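# Pacing your first cross-country 6K (without dying on the second hill)

Quick one, got club night in an hour. A few people joining the Jullside women's squad have asked how to pace a cross-country race when they've only ever run on roads.
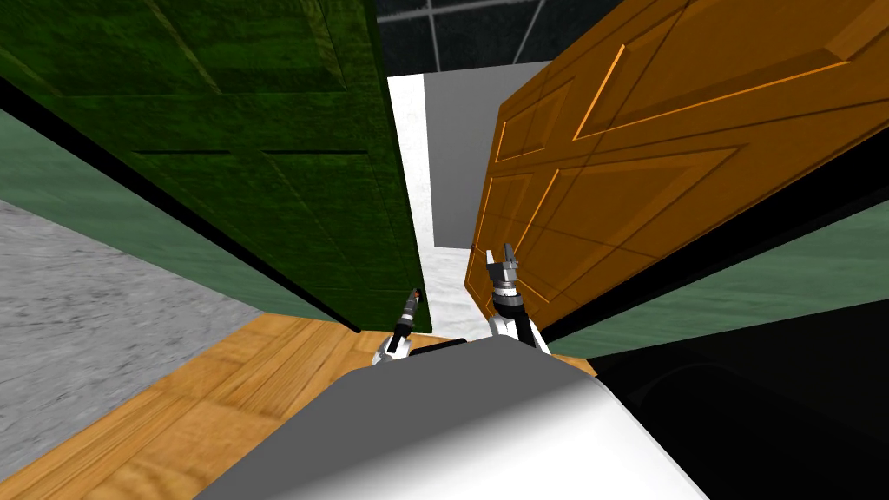 Short version: forget your road splits. Longer version, steps below. Works for 5K to 8K, anything longer and you want a different plan.

## What you need

- A watch with a lap button. Doesn't have to be GPS
- Spikes or studded trail shoes you've already run in at least 4 times
- The course map, printed or on your phone
- A recent 5K time, honest one please

## Step 1: Walk the course

Get there early and walk one lap. All of it. Not just the start field.

Look for:

- where it narrows (gates, bridges, gaps in a hedge)
- which side of the path is firmer
- the last corner before the finish, and how far you have to go from there

At Fusach the first narrow bit comes 400 meters in, so if you start slow you're stuck behind sixty people going up a bank. Worth knowing before the gun and not after. Zofia Kaczmarczyk got boxed in there two years running and now she goes out hard to the gate, then eases right off. Good approach if your course has the same thing.

## Step 2: Set effort, not pace

Mud, long grass, hills. Your pace will be all over the place and the watch will just make you panic. Use a 1 to 10 scale instead.

| Part of race | Effort |
|---|---|
| First two minutes | 8 |
| Rest of first third | 7 |
| Middle third | 7 to 8 |
| Final third | 8, then 9 |
| Last straight | whatever's left |

7 means you could get out a short sentence. 8 means a couple of words. If you can't do either by the first mile you've gone too fast, back off *now*, don't wait for the hill.

## Step 3: Practice it once

One session, ten days or so before. Grass if you can get it.

1. Easy jog, 15 minutes
2. 4 x 5 minutes at effort 7, two minutes jog between
3. Make the last one an 8
4. Jog home

Hit the lap button each rep. You're not looking at speed, you're looking to see if the last rep covered more ground then the first. If it did, your 7 is about right. If the last one fell apart, your 7 is really an 8 and a half. Very common. Do the session again the week after, a bit gentler.

Barbara Stępień does hers on the Kurek playing fields, flat as anything, and then races fine on hills. So don't stress if you've got no hills nearby.

## Step 4: Hills

Up: short steps, eyes a few yards ahead, same effort so slower pace. Let people go. You'll see most of them again.

Over the top: this is the bit everyone gets wrong. Keep pushing for ten or fifteen steps past the crest before you relax. Easiest places you'll ever gain.

Down: arms wide, lean forward a little, don't brake. Practice on a gentle slope first.

## Step 5: Race the last third

Pick one runner ahead. Catch her. Pick another. No clever stuff here.

In a team race every place counts, even if you're not a scorer you can push another club's scorer down one. Last November at Zenmont, Irena Witkowska passed two in the finishing straight and we took third team by a single point. She wasn't even in our scoring four.

## Common problems

**Stitch.** Slow down a touch, breathe out hard every few steps. Eat earlier next time, three hours before is safe for most.

**Shoe comes off.** Tape over the laces, or double knot and tuck in. If it happens anyway and you're near the finish, keep going.

**Dead legs from the start.** Probably no warm up. Fifteen minutes jog plus a few strides, finish five minutes before the gun, keep your layers on till they call you up.

**Went off way too fast.** Drop to a 6 for two minutes, then build agian. Feels awful but you do come back.

## After

Dry socks first, then jog ten minutes. Write down your effort for each third while you remember it, thats more use next time than the finish time.

Entries for the next league race go through Jolanta Walczak, club number and date of birth please. Spikes to borrow: ask Zuzanna Szulc, mostly sizes 6 to 8 left.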